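I moved a filing system for a small building supply yard out of paper and into something searchable last year. Several people asked how it went, so I'm writing it up in one place. Long thread.

The yard is Chidiac Supply, in Skustdale. I do the office work there. Orders, invoices, returns, delivery slips, the phone. Before me the office had one person for a very long time, and she kept everything in cabinets by customer name.

By customer name is fine until a customer changes names. Contractors do this constantly. They split up, they buy each other out, they start using a cousin's license. We had one roofer filed under four letters of the alphabet.

When I started in October I counted what was in the cabinets, since I had to quote the job to the owner. It came to 886 folders. Some had one sheet in them. One had a sandwich bag of hinge screws.

First thing I learned: don't scan anything in the first week. I wanted to. I had the scanner on the desk and ready. If I had started then I would have made a digital copy of a mess.

What I did was read. I took a drawer at a time and wrote down what kinds of paper were in it. Not what each sheet said, only what kind it was. Quote, order, slip, invoice, credit, letter, other.

"Other" was the biggest group in the first drawer. By the third drawer I had split it up into lien waivers, tax exempt forms, and handwritten notes. The notes turned out to matter more than the rest of it.

An example of a note: "Do not deliver before 10, gate is locked, dog." It was stapled to an invoice nine years old. The customer is still a customer. The gate is still locked before 10. Our drivers knew it, but it wasn't written down any place a new driver would look.

So notes got their own field. If you are setting up something like this, give notes their own field and make it show up on the delivery slip. That one change has saved more phone calls than the searching has.

Second thing: pick a number and stick to it. Every customer got a number that never changes, even if the business name does. Names go under the number as a list, with the newest on top. The roofer is one number with four names.

People at the counter hated the numbers for a month. They still look customers up by name, which is fine, because the search reads the whole list of names. They never have to type the number. I stopped bringing it up and the complaints stopped.

Software. We looked at Truleck and at Nason. I'm not going to tell you which to buy. Truleck had the better search. Nason let us print a slip in the format our drivers were used to, without paying extra. We went with Nason.

I would pay attention to the export button before anything else. Ask them to show you a full export during the demo. Open the file yourself. If it has your notes and your dates in it, keep talking. If they say they'll send it over later, ask again.

Third thing: decide what to throw out before you start, and get it in writing from whoever owns the business. Our accountant gave us the years we had to keep. The owner wanted to keep longer than that for a handful of accounts, so I made a list and he signed it.

Everything outside those years went to the shredding truck. We filled 23 boxes. I thought it would be more. Paper packs down a lot when you take the folders and the hanging rails out.

The scanning itself was dull and went quickly. Pull staples, flatten, feed, check the page count, put it in the done box. I did 500 pages on a good day and fewer when the phone was busy. Carbon slips jam, so those I did one at a time on the glass.

Check the page count every batch. The feeder will pull two sheets together and not tell you. I caught it most often with the thin yellow copies. If the stack in your hand and the number on the screen don't match, do the batch over right then.

Naming files: number, date, kind. Year first in the date so they sort. Nothing else in the name. I tried adding the job site for a while and gave it up, as the same site had been written five ways by five people.

The part I got wrong was the desk. I set up at my regular one, with the phone and the counter window right there. Every time I stopped to help somebody I lost my place, and twice I put scanned folders back in the unscanned pile.
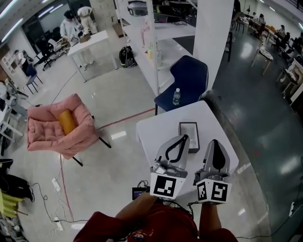

A sorting table should be separate from the desk you answer the phone at, and it should have nothing on it that isn't part of the batch. Mine ended up being a folding table in the back, and it was a little too narrow. If I did it again I would get a plain white rectangular one like the one in the photo, since a stray yellow slip shows up right away on white. I'd put a chair on the far side too, like that navy one, so a second person can sit across and pull staples while you feed. Run your cords before you start. Cables across the floor are easy to catch with a foot when you're carrying a full box.

After the move I kept two habits. New paper gets scanned the day it comes in, before I leave. And on the first working day of each month I pull ten files at random and check that the number, date, and kind are right. Usually one is wrong. I fix it and look at the ones on either side of it.

Backups: one copy with Nason, one on a drive in the owner's safe. I swap the drive with a second one every two weeks. I have tested restoring from it once. Took most of an afternoon and it worked, and I found out the old office computer didn't have enough room for it.

Cost, because I was asked. The software is a monthly fee, the scanner we already had, the shredding was charged by the box. The biggest expense was my hours. The owner had budgeted for a month of part days and it went well past that.

What I can't answer is whether it would be worth it for a smaller place. If you have two drawers and one person who knows where everything is, I would probably write down the notes and the name changes and leave the rest alone until that person is getting ready to retire.

The cabinets are empty and still in the hallway, if anyone near Skustdale wants them. Four drawer, letter size, keys for all but one. You'd need your own truck and a second person to lift.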